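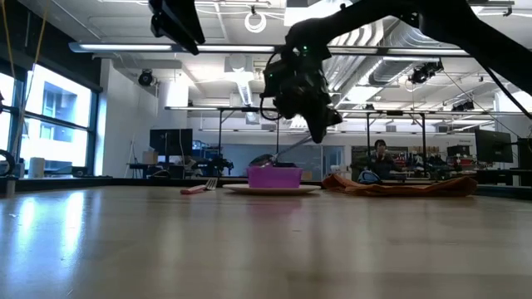

A success rate is only as good as the table it was measured on. The Tonon paper reports 499 successes for its feeding policy, and I have read it twice looking for how different those trials were from each other. The text says "varied household settings." What I see is a spoon at the rim of a magenta bowl, a plate centered under it, a fork lying to one side, daylight pouring in from tall windows. Would the policy cope at night? With a white bowl on a white plate? The paper doesn't say.

The training set has 2551 demonstrations, all of them from 13 operators who presumably learned what the robot liked. Rehema Rweyemamu raised this at the Vermont workshop in September and got a polite answer about future work. She had tried the released weights on her own arm and lost most of the performance when she swapped the bowl.

I don't think anyone cheated. I do think "generalizes" is doing too much in that abstract. Give me 18 trials in a kitchen the authors have never visited, failures included, and I'll take those over the 499.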